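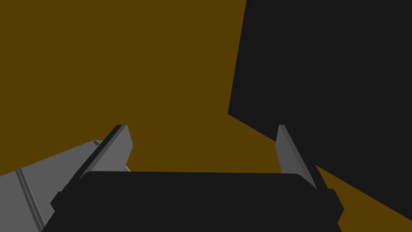
Wrist view in Serkitz, gripper open

Is a sim-only robot project worth anything for a school club?

Posted by ngata_robotics

I help with the robotics club at Ngata and I'm the grumpy one this year. There are 11 kids. Our old plan was to build a small arm. The new plan is to skip hardware completely and enter the Fovel student challenge, where everything happens in a simulator and the "robot" learns to clear a kitchen table from recorded runs. The kids steer the two arms themselves, save the run, and do it again. The guide tells teams to aim for 2,000 runs. Some teams say they have 3,000.

My trouble is that I can't tell what anyone learns by doing this. Nobody burns a finger or strips a screw. They've been at it since July and what I see is kids dragging a gripper toward a toaster. The other adults think it's great. I think it's a video game with homework attached, but I'd like to hear from people who have run one of these before I say so at the next meeting.

The setup is a kitchen with a wooden table full of stuff: fruit, a bottle, the toaster, a plate, a tray. It looks simple until you try to decide what to pick up first. 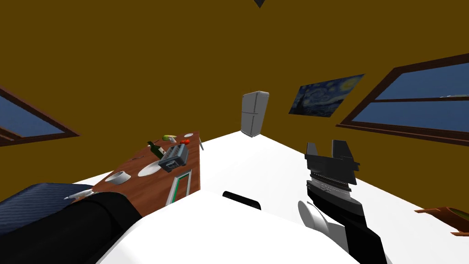 3 replies

Mircea Vasiliu

I ran a sim team for two seasons and I share about half of your doubts. The run count is the worst part. Kids chase the number and save sloppy runs to get there, and then the trained model copies the sloppiness. I threw out most of our first batch.

What I'd do is make them write down, before training, which objects they expect it to fail on. Then check. If they were wrong, they have to find out why. That part is real work and mine got pretty good at it. Also make them compare the wrist view with the wide view. A lot of bad grasps come from somebody steering by the wide one the whole time and never looking at what's right in front of the fingers.

I would not tell parents it teaches "robotics" in general. Ours still couldn't use a multimeter.

ngata_robotics

Thanks, the multimeter line is going in my notes. I made two of them sit with the wrist view by itself and tell me what they were looking at. Big brown area, a bit of wood grain, something gray with green inside it at the side. It took a lot of arguing before they agreed on the tray. So maybe there's something to the exercise. I'm still not sold on saving thousands of these. 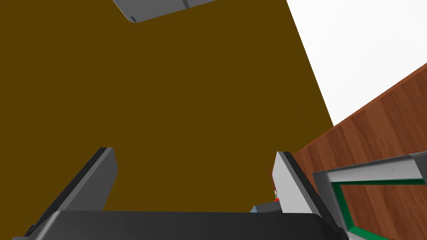 Vomwood

just buy a cheap arm kit. sim is fine for software kids but it never matches the real thing, friction is always off. our team scored ok in fovel and then couldn't get a real gripper to hold a cup. if you have any budget at all split it, half the term on each. also check the rules, ours changed after we started

ngata_robotics

Splitting the term is what I'll propose. No idea on budget yet. In the meantime the kids have agreed to stop counting runs and start with the failure list Mircea described. They put the knife and the bottle on it. I would have added the toaster. 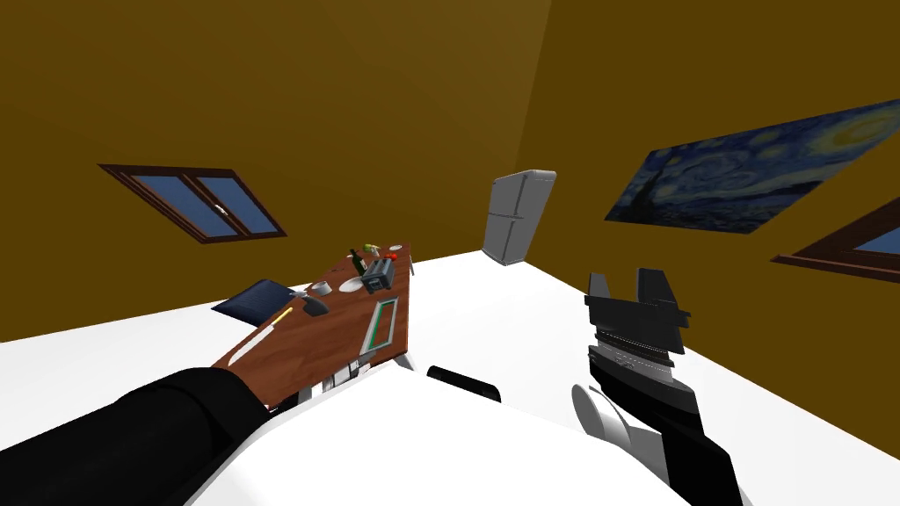

Wide view of the kitchen, right gripper raised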